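Atelier – câblage et réglage d'un poste à deux bras

Notes reprises lors du remontage du poste Flodard à l'atelier partagé Valderrama. Elles valent pour tout petit montage à deux bras fixés sur un même rail.

Fixation des embases

Présenter les deux embases sur le profilé avant de serrer quoi que ce soit. Serrer en croix, à la main d'abord, puis à la clé. Contrôler l'entraxe aux deux extrémités des plaques : un écart de 9 mm suffit à décaler le point de rencontre des pinces. Reprendre le serrage après 30 cycles, les écrous en T se tassent.

Passage des câbles

Laisser une boucle libre à chaque articulation. La longueur se règle bras replié, puis bras tendu, hors tension. Un câble qui tire en bout de course finit par couper au ras du connecteur – c'est la panne la plus fréquente sur les bras Prenar. Poser les colliers au milieu des segments, jamais sur le coude, et les serrer juste assez pour que la gaine puisse encore glisser. Couper les queues de collier après les essais seulement.
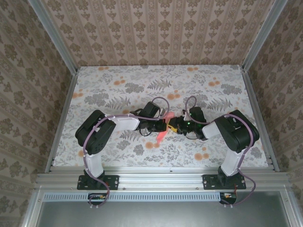
Goulotte avant : alimentation d'un côté, données de l'autre, si la largeur le permet. Repérer chaque fil aux deux bouts. Les couvercles restent déposés pendant la mise au point.

Essais sur matière souple

Commencer à vitesse réduite, avec des chutes. Une bande souple se tord entre deux pinces dès que les hauteurs diffèrent. Régler d'abord la hauteur, ensuite l'angle, en dernier l'effort de serrage. Si la bande glisse, nettoyer les mors à l'alcool avant de toucher aux paramètres.

Un plan de travail à motifs ne gêne pas la prise elle-même. Il peut en revanche perturber un détourage par caméra ; dans ce cas, poser une feuille unie et mate.

Paramètres

Le profil « lent » de Zistorine convient pour les premiers essais. Sauvegarder le fichier avant chaque modification, avec la date dans le nom. Le nôtre compte plus de 889 lignes, et retrouver une valeur écrasée y prend la soirée.

Avant de quitter le poste : bras en position de repos, coupure générale, chutes au bac. Noter le nombre de cycles dans le cahier.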